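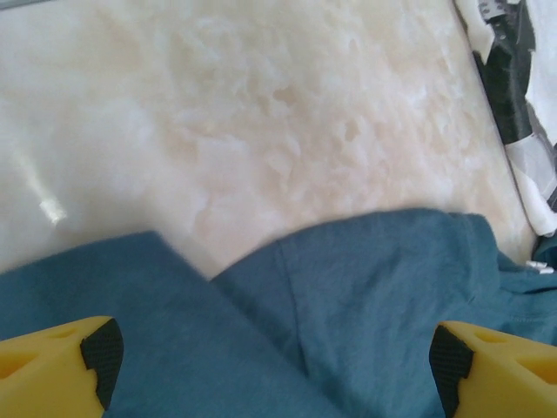 Robot Club: Shirts, Week Five

Quick one this month, typing this between dinner and the bus run. Sorry for the short sentences.

The shirt project is on. After all that back and forth in October we went with folding, and the whole spring is folding. One arm, one gripper, one T-shirt at a time. Kids named the arm Grumness. It stuck. It's on the sign-in sheet now so that's official I guess.

Where we are

Driving by hand still. One student on the controls, one calling out, one resetting the cloth. Every run gets saved, good or bad, and the saved runs are what the software learns from. Goal is 200 good ones before we let it try a fold alone. We have 40. So, a ways to go. More hands on weeknights would help a lot, see the end.

The hard part is not what anyone guessed. Everybody figured the fold. It's the pinch before the fold. Two layers when you want one, or one layer when you want two, or you get the table and no shirt at all. Cloth bunches up and then it's a different shape every single time, you can't just play back the last run. Nele Vogler (8th grade) spent a whole session only on picking up a hem. Got it down to where she could do it without looking at her hands. Then we swapped shirts and it was back to square one, the new one is thicker and it springs back. She was a good sport about it.

Wrist view is what the drivers use for the last few inches. Black pads on the yellow fingers, keep those in sight and you know where you are. We had a fight (friendly) over whether to drive from the wrist view or the room view. Wrist view won 7 to 4 but really it's both, room view to get over there and wrist view to close. Write that in your notebooks please, three of you were asking again on Tuesday.

Things we learned so far, in no order

Go slower on the way down than you think.

Shiny tabletop throws glare. You lose the edge of the cloth right when you need it. Apinya wants to try a dull mat under everything and I said fine, after we hit 200, becuase if we change the table now the first 40 runs won't match the rest.

Solid colors are easier to drive. Prints later.

Seams are your friend. A seam gives you a line to aim at when the rest of the shirt is just lumps. Kamonchanok worked that one out and now everybody says "find the seam" in her voice.

Call out BEFORE you close the gripper. Driver can't hear you after. Well, can hear you, can't do anything.

If a run goes bad, finish it anyway and mark it bad. Don't stop halfway. Half runs are a pain to sort and I am the one sorting.

Teams

Driving: Nele Vogler, Kamonchanok Srisuk, plus whoever is on the rotation

Sorting and labels: Paweena Nuchit, needs one more person, quiet job, good if you like headphones

Write-up and poster: Nia Wogan

Cloth and table: Apinya Prasertsri

Rotation is taped inside the cabinet door. If you want to swap, swap with a person, don't just cross your name out. Two names got crossed out last week and then I had one driver and no caller for an hour.

Poster

Nia has a draft. It's good. Needs pictures of the start of a fold as well as the end, everybody only ever saves the neat finished square. She wants the messy part too, shirt still in a heap, gripper open, that moment. Send her what you've got. Word limit is 800 and she was at 835 on Thursday so if your favorite sentence dissapears that's why. Don't take it up with her, take it up with the rules.

Title is still open. Current front runner is "Find the Seam." Second place was something with laundry in it that I'm not printing.

Open table day

Saturday, February 19, 2022, doors at 10, we quit at 2. Club room, same door as always, the side one by the bike rack. Families welcome, little brothers and sisters welcome if someone has hold of them. Visitors can drive. Five minutes each, a student stands next to you the whole time. Long hair tied back, sleeves pushed up, hands stay out past the tape line when the arm is on. That goes for parents too, you know who you are.

We'll do a race at noon. Person vs. Grumness, one T-shirt each. The person is going to win by a mile, that's fine, the kids want to see how big a mile. Then we do it again in spring and compare.

Pizza after if the money form comes back signed. If not, bring a sandwich.

What we need

T-shirts. Plain, any size, clean. Sweatshirts OK too but bag them separate, they're going in round two. Nothing with buttons or zippers yet. Drop them in the bin by the front office. You won't get them back, they get pinched and dragged all day long.

Drivers' ed for adults. Ha. But seriously, if you can sit with a team one evening, Tuesday or Thursday, 6 to 7:30, you don't need to know a thing about robots. You say "ready," you watch the tape line, you write down the run number. That's the job.

Labels, the small round ones, green and red. We burn through them.

Inthanon trip

Separate from all this but people keep asking. Yes, still planning the visit to the Inthanon team to see their setup. No date. They fold towels, we fold shirts, they say towels are harder and we'll see about that. Permission slips when I have a date and not before.

Dues

If you haven't paid, pay Paweena. Cash in an envelope with your name ON the envelope. There are two blank ones in the drawer right now and I don't know who to thank.

Next club is Tuesday, regular time. Bring your notebook. Kamonchanok is teaching the hem pickup to the new kids, first half hour, please don't come in late and bump the table. After that it's runs till we pack up.

OK bus is here.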